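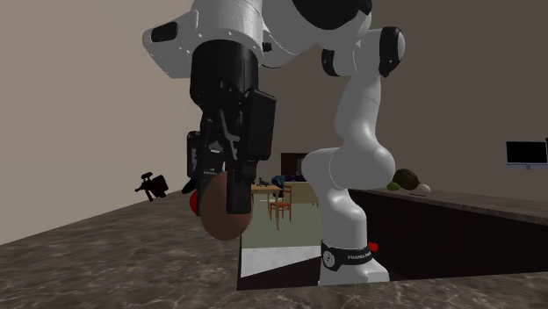
3.2 Shell colour and what shoppers expect

Figure 2. A brown egg shape over a dark marbled worktop.

Brown eggs have a wonderful hold on people! We asked 186 shoppers in Pomare and Atero, all stopped between 9 a.m. and noon in April, which shell colour they would pick for a boiled breakfast egg and why. Many spoke of farms, grandparents and "proper" yolks before they said anything of price. Shell colour follows the breed of hen, so we were keen to see whether these beliefs would hold up at the table.

For the tasting, 20 of the shoppers came back and ate 2 peeled eggs each, one from a brown shell and one from a white, both boiled in the same pan. Only 15 felt sure enough to name a favourite, and their choices were delightfully mixed. Harawira and Yeoman coded the spoken answers separately; the few they disagreed on went to Rutherford.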